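Lutgate Bench Cell – two-arm build for the home workshop

Plans, printed part files and hardware kit
Sold by Grendby, from the back of a shared workshop that smells of cutting oil and somebody's soup

The Lutgate is a pair of small arms on one mounting rail, inside a box you build yourself and line with whatever you like. It was designed for people who have a corner of a garage, a tolerant household and a long list of objects they would prefer not to pick up personally. Ours does crockery. 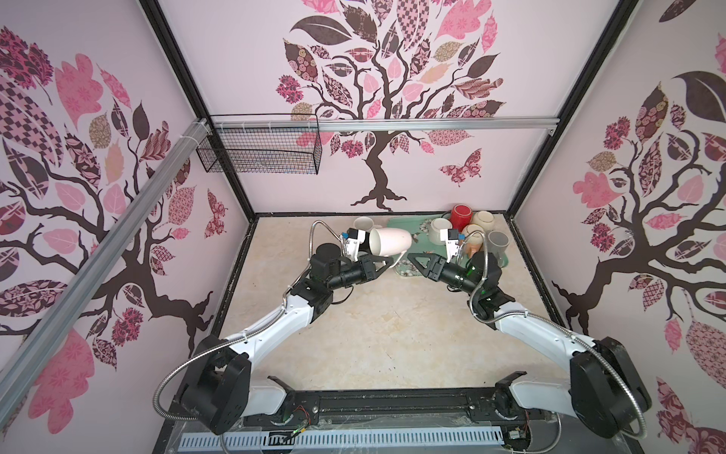
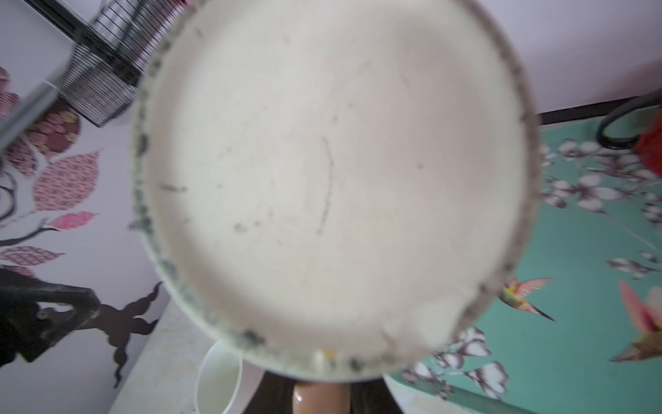
Mugs, a plate and a good deal of wallpaper in the workshop cell.

What you are buying

The Lutgate comes as a kit, in three boxes, and the third box is mostly screws. We have tried selling it with fewer screws. Valentyna Koval, who drew the original rail and still answers the technical mail, won't hear of it.

Box one holds the rail and both motor bases. The rail is drilled in rows along its length so that you can set the arms closer together or farther apart, and you will do this more often than you expect. Start wide. Everybody starts narrow, bumps elbows, and moves them out on the second evening.

Box two is the arms: upper segments, wrist actuators, finger blocks, wrist camera mounts and the braided cables. The segments arrive printed and cleaned up. If you'd sooner print your own, order the plans-only version and allow more filament than your slicer suggests. Dark colours show every layer line and light colours show every fingerprint, so pick your grievance.

Box three is hardware, fuses, cable ties, feet and a printed copy of the manual with the errata tucked inside the front cover. Read the errata first. Page 9 has the wrist connector drawn upside down, and it has been that way through every printing we've done.

What you are not buying

Cameras, the computer, the power supply and the enclosure panels. We list the ones we use in the manual, and there are cheaper ones that work. Floor panels can be anything flat and wipeable. Offcuts of kitchen benchtop are ideal, and most flooring shops have a bin of sample tiles they would love to see the back of.

Extrusion is standard stuff and your local supplier will cut it to length. Ask for square ends, then check them with a square at the counter while they're still being friendly.

A word on wallpaper

People write in about this. Plain walls are easier on the software – less clutter behind the object, fewer odd guesses. We went the other way. A cell that can only find a mug against a clean grey wall isn't much use in a kitchen, and kitchens are where mugs live. Pattern the walls, change them when you get bored, and expect the first few sessions on a new backdrop to be humbling.

Peel-and-stick is fine. Paste is a mistake, as one member of the shop discovered in December with the heating off.

Assembly

Allow a weekend if you have built something with motors in it before. If you haven't, allow a weekend and then a second, quieter weekend.

Square the frame before you hang anything off it. Bolt the rail down, then the bases, then the arms with the power off and the cables loose. Leave a generous loop in each braided cable; a tight one will tug at the wrist at full reach and you'll spend an evening blaming the calibration. Run the signal wires after that, label both ends, and keep them well clear of the elbows.

The calibration routine needs 10 minutes per arm and a clear floor. Keep your hands out of the cell whenever the motors are powered. The stop button supplied in box three goes where you can hit it without looking, and it gets wired up before the first move, no matter how keen you are.

Crockery advice

Start with mugs. They have a handle, a rim and a body, so there are several ways to go about picking one up and a satisfying number of ways to get it wrong. Op shop mugs are best. Plates come later; they are wide, flat and smug, and want a finger slipped under the rim. Leave your grandmother's out of it entirely.

Soft pads help on glazed surfaces. We stock them under the name Quinlan pads, in packs of 10, and they do wear out.

Options

Tralley side basket kit: brackets and ties for fixing a small wire basket to the enclosure. Bring your own basket.
Quinlan finger pads, pack of 10.
Long rail: 900 mm, for people with the bench space and no intention of sharing it.
Spare finger set: you'll want one by the third month.

Specifications

Arms: two, matched left and right
Rail: black, pre-drilled
Wrist camera mounts: one per arm
Calibration time: 10 minutes per arm
Software: plans and configuration files supplied, open for tinkering
Warranty: printed parts replaced once, no questions; after that, Valentyna will have questions

Ordering and pickup

Kits are packed to order. Local buyers can collect from the workshop, and if someone's cell is running at the time you're welcome to watch. Please don't offer the arms your coffee.

Page last updated Jul 29, 2023. The plans-only version is back in stock, in so far as a download can be out of it.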